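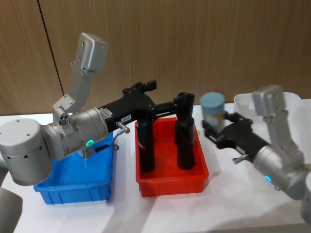 One reader from Overness wrote in after the last newsletter to ask why the footbridge money had gone to drainage, and whether the path would ever be open all the way through in winter. Several other letters made the same point in fewer words. This item is a longer answer than we had room for last time.

The Skallach path runs from the old quarry gate down to the shore at Flurkton, 1548 yards by the parish map. Most of it is in fair shape. The trouble has always been the low stretch below the birch wood, where the ground is clay and the field above sheds its water straight onto the walkers. By November it is ankle deep. People go around the mud, the edges break down, and by spring the path is three times as wide as it was in the fall and none of it is firm.

The footbridge over the burn is old and ugly, and the handrail on the upstream side needs replacing. It is also sound. The county inspector went over it in May and asked for the rail to be fixed and the moss scraped off the boards. The bridge can wait a few years. The clay stretch could not, and a new bridge with a bog on both sides of it would not have gotten anyone to the shore with dry feet.

So the grant went on drains. The contractor dug an open ditch along the top side of the path for 468 feet, with a pipe carrying the water under the path at the two lowest points. The ditch is shallow, with sloped sides, so a sheep that gets into it can get out again. Stone was laid over fabric on the walking surface and rolled. It looks raw at present. The same stone was used at the quarry end six years ago, and it has since gone gray and grown a little grass down the middle.

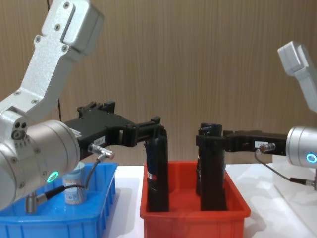
The pipes were the part that caused the most discussion. The first plan had narrow ones, and the people who farm the upper field said those would be blocked with leaves before the first frost. They have watched that corner longer than anyone else and we took their word for it. The wider pipes cost $184 more for the pair, delivered. Each has a grating on the uphill end that lifts out by hand. If you are passing after a storm and see leaves packed against it, please pull them off and throw them on the downhill side. Do not lift the grating while the water is running hard.

There was one setback. The digger broke an old clay field drain near the stile that was not on any map, and for most of a week the bottom of the wood was wetter than it had been before the work started. The drain has been joined to the new ditch. It still runs a little cloudy after rain. We are told that will settle.

A few people asked about the boardwalk that was proposed some years back. It was priced again this time and came out well beyond what we had, and boards in that much shade are slippery for half the year. Those who remember the short run of planks by the Sima gate will know what we mean. They were taken up for good reason.

The gate itself has been rehung. It now swings toward the wood and closes on its own weight, so there is no need to tie it with string. The string has been taken off twice already and has come back both times. The latch is stiff and should be lifted before you push. Anyone with a wheelchair or a wide stroller can use the field gate alongside, which is kept on a chain but not locked.

Work still to do before winter: seed on the bare banks, the handrail, and a new marker post where the Overness track comes in. The old post was leaning so badly that it pointed into the loch. Dogs should stay on a lead between the wood and the stile until the grass has taken. The lower field will have sheep in it from October.

The shore end has not been touched. High tides bring weed and driftwood over the last few yards, and stone put down there would be gone by January. Boots are still the best answer for that part. If the tide is well up, take the bank on the left and come down by the wall.

Letters about the path can be left in the box at the hall. The box is emptied before each issue goes to print.

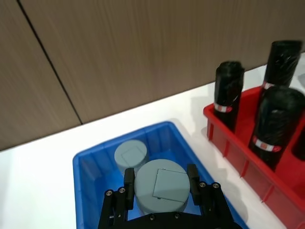

Blue plastic bin on a white tabletop.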